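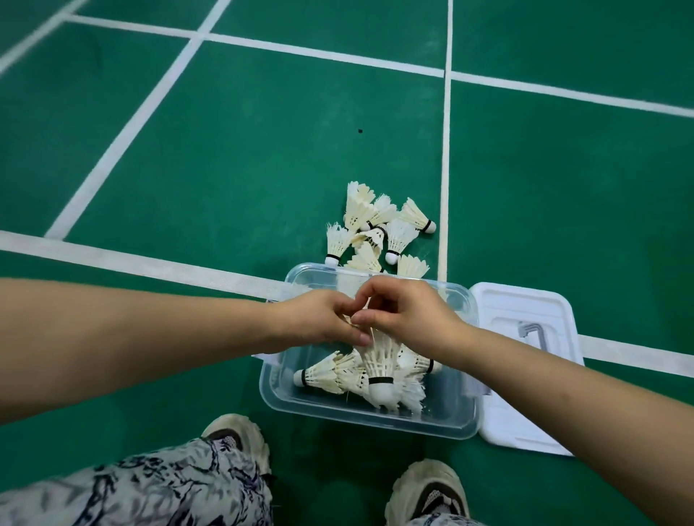 Gunlow Book Scanner, Desktop Model

The Gunlow is a scanner for bound books, made for small libraries, local archives and family collections. The book lies in a V-shaped cradle and opens only as far as its spine allows, so old bindings are not forced flat. The pages are turned by hand.

What is in the box
Scanner with cradle and glass plate
Foot pedal
2 lamps with diffusers
Power cable, 3 meters
Maeng software on USB stick

Working with manuscripts and old print
For loose or weak paper, please take off the glass plate and use the soft page holders. These are sold separately under the name Grerkus, in packs of 5. They hold the margin of the page and do not touch the text.

The Maeng software saves every page as TIFF or PDF. It can put pages in order from right to left, what is needed for Arabic, Persian and Hebrew books. Text recognition is included for printed Latin letters only. Handwriting is saved as a picture, and you can add your own notes to each page.

Size and weight
The largest page is 35 cm high. The cradle moves to the side when one half of the book becomes thicker than the other. With both lamps the scanner weighs nearly 5 kg, so one person can carry it to the reading room.

Delivery
The Gunlow is packed and sent by Dutarine. Orders made in August are now all sent. The next units leave our store on Thu 13 September. If you wish to borrow a scanner for testing before you buy, write to us and tell us which kind of books you have and the size of the biggest one.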